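Progress report to the Sastitari Fund
Volley Neighborhood Pantry, 1 June 2020

Dear friends at Sastitari,

It is a pleasure to write to you again, and I hope you'll forgive me if I go on a bit, because a good deal has happened since our last report in November. When you agreed to support our home delivery work, we had two routes and a borrowed van with a side door that only opened from the inside. We now have seven routes, and the van door has been fixed!

Your grant was meant to help us reach older neighbors who can't easily get to the pantry. We set ourselves a goal of 3,000 deliveries by the end of the grant year, and so far we have made 2,504. The spring months were by far the busiest we have known. Many families who had never used a pantry called us for the first time, and I'd like to think they found a kind voice on the phone when they did.

The money for equipment went mostly to shelving and a second refrigerator, which we bought through Zutarex after comparing prices for longer than I care to admit. We also spent a small part of it on baskets and other things for sorting fruit, bread and dry goods.

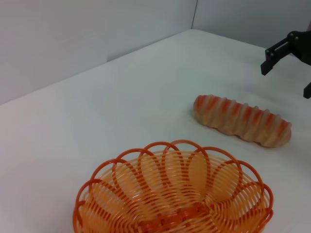
An orange woven plastic basket on a white tabletop.

Fresh food is still our hardest problem. The Raju farm stand has been generous with squash and greens, but what comes in changes from week to week, and so we have stopped printing a fixed list. Drivers now carry a handwritten sheet for each route, with notes on who can't chew apples and who would love a few extra onions. It's an old-fashioned way of doing things, but the mix-ups have dropped off and people seem to enjoy being asked what they like.
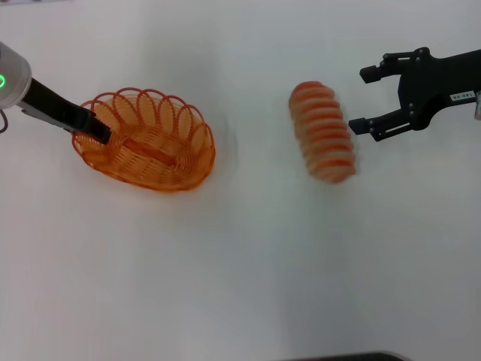

Photo: Volley Neighborhood Pantry

On the money side, we are a little under budget on fuel and a little over on refrigeration, thanks to a repair we hadn't planned for. With your permission, we would like to move what is left in the fuel line over to cover it. The full figures are in the attached sheet.

Over the summer we hope to finish the remaining deliveries toward our goal, add a phone line for Spanish speakers, and find a better place to park the van. We would dearly love to have you visit when you are able. The coffee is not very good, but there is always plenty of it.

With warm thanks,
The delivery coordinator
Volley Neighborhood Pantry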